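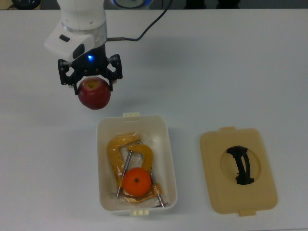
White arm, black gripper, pale tabletop.

Games > Opinion > Role-Playing

Let me keep my junk, please

I put 25 hours into Dovuswood last month and I'd guess a good chunk of that was spent staring at my own backpack. And I loved it! I know I'm supposed to hate inventory management. Every patch thread for every RPG is full of people begging for auto-sort, auto-sell, infinite pockets, a magic chest that follows you around. Fine. But I think we're losing something, and Prostier is the game that finally got me mad enough to write it down.

If you haven't played Prostier, it's gorgeous, and it has no carry limit at all. You pick up everything. Swords, soup, other people's curtains (yes, you can steal curtains), and it all goes into one endless list that the game sorts for you. By the second town I had stopped reading item names. Some of those items have lovely little descriptions, too, and I couldn't tell you a word of one of them, since I was just mashing the pickup button and running.

Dovuswood gives you 15 slots. You start with two healing potions and a blanket, and the blanket takes up a slot the whole way through unless you dump it. I carried that stupid blanket into the swamp. I left behind a perfectly good axe for it, then it got cold on the mountain road and I felt like a genius for the rest of the evening.

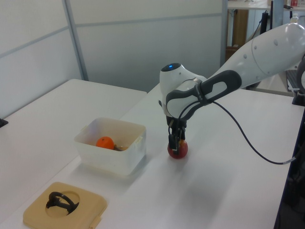
Gripper closed on a red apple.

Now, I'm not saying weight limits are always good. The old Mabula games had that awful thing where one extra arrow dropped you to a crawl, and you'd be standing in a dungeon at midnight eating cheese wheels just to be able to walk again. That's a chore, and I won't defend it. Same with games that make the bag tiny and then sell you a bigger one in the store. You can tell when a limit is there to make you choose and when it's there to make you pay.

What I want is for the choice to cost me a little bit. When I drop the silver goblet so I can keep the letter from the miller, I've said something about who my character is, and I didn't need a dialogue wheel to do it. My thief in Dovuswood turned out to be a sentimental guy. I didn't plan that. The bag did it.

The studio says the sequel, Ikik, will have an optional "unlimited" mode, and I think that's great for anyone who wants it. I'll be over in the regular mode with my blanket.

Contact us | Copyright, all rights reserved | Back to top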